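Section 2: Setting up your wash loads in Flalex

Okay, you've got the app open and you've joined your household. Now for the part I like best – sorting! I share a laundry room with 16 other apartments at Podia, so I've had plenty of practice at this.

1. Tap Loads, then New Load. Give it a name you'll remember (mine is just "blues").
2. Pick a fabric type. If you can't decide between Knit and Fleece, go with Knit.
3. Set the fill level. I never go to 100 percent, and my towels thank me for it.
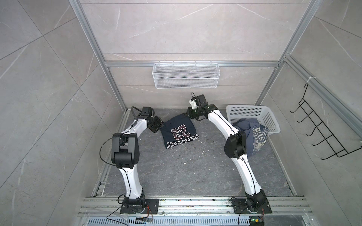
4. Choose your machine. Guerra washers show up by number, and the Tondov dryers are listed under More.
5. Tap Save, and wait for the green check mark before you close the app.

Note: if you get error 419, your login has timed out. Sign in again and your load will still be there (phew).
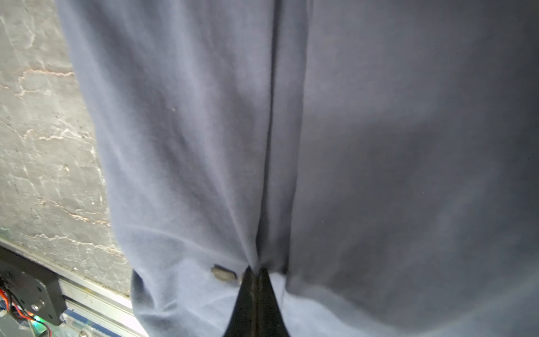 6. Turn on the reminder. I set mine for 2 minutes before the end, which gets me down the stairs with time to spare.

Caution: Delete All wipes every saved load, and there's no undo. I did this last December and spent a whole evening typing them back in – please back yours up first! The backup button is under Settings, right at the bottom.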